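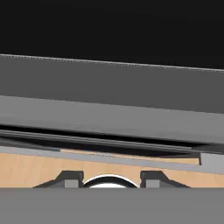
Reply from Tranddale
Hina Rizvi wants to know whether the wrist view alone can carry a policy in sim, and my answer is yes, but only once you stop feeding it the same drawer slide over and over. We got stuck on that very thing in August.

3 min read

wadow_sim wrote:
OK so that's my cue to put the numbers up! I generated 2136 episodes in simulation, all scripted, wrist camera only. Trained one policy on the lot. Then I threw most of them away and kept 300, picked so the starting poses were as spread out as I could get them, and trained the same network again with the same settings. Tested both on 641 fresh starts that neither had seen.

The small set won. By a fair margin too, and I've rerun it with 2 different seeds and it won both times. I'm still grinning about it. The training run finishes before I've made lunch.

rondirex wrote:
Lovely result, but I don't buy the explanation yet. Your scripted expert is one script. If you have a couple of thousand runs of one script, most of them are near copies, so the big set has a very heavy middle and hardly any edges. You've shown that a lopsided pile is bad. You haven't shown that small is good.

wadow_sim wrote:
I'd go along with most of that. What I'd say back is that everybody I know builds the lopsided pile, me included, so it seems worth saying out loud. The picking step is dead simple as well: take the start poses, choose the one furthest from everything already chosen, carry on until you've got enough. Fits on one screen.

Hina Rizvi wrote:
Furthest in what sense though? If it's joint angles you'll get lots of odd elbow positions that look almost the same from the wrist. I'd want distance measured on what the camera sees, or at least on where the fingertips are.

wadow_sim wrote:
Fingertips, position and tilt, with tilt scaled down a bit. I tried joint angles first and got just what you describe, loads of strange elbows and the same view of the tabletop every time. Image features are next on my list. If anyone has a favourite encoder that copes with plain flat-shaded renders, shout. Mine treats one grey surface much like another.

Dimitrov wrote:
Ours does the same. Half of a typical sim view is flat grey with a bit of wood grain if you're lucky, and an encoder trained on holiday snaps has nothing to hold on to. We turned the textures up and it helped the encoder and hurt the policy, so now I don't know what to think.

rondirex wrote:
That's more interesting to me than the headline number, tbh. How much did it hurt?

Dimitrov wrote:
Enough that I switched it off again. I never did a proper sweep. Could do one over the break.

Tranddale wrote:
Please do. And wadow_sim, can you run the obvious control, same size set but picked at random? Without it rondirex has a point.

wadow_sim wrote:
Running now! Should have been in the first post, sorry. I'll use the same test starts and the same seeds so it lines up.

Edit, 16th December: random set is in. It lands between the two, closer to the big set. So the spread is doing most of the work and I'm happy to drop the "small is better" line from my title. Still want to try the full size with even spread, but that means making a lot of new episodes and the machine is busy until the others are done with it.

rondirex wrote:
Fair play, that's a much better claim. I'd read that write-up. I'd still like to see a second script in the mix before you call it finished, even a clumsy one.

Hina Rizvi wrote:
Clumsy would be best. Add some misses and recoveries. I can send you my noisy version of the approach step, it's short and the comments are terrible.

wadow_sim wrote:
Yes please, send it over!

Contact the moderators | © Wadow Forums | Back to top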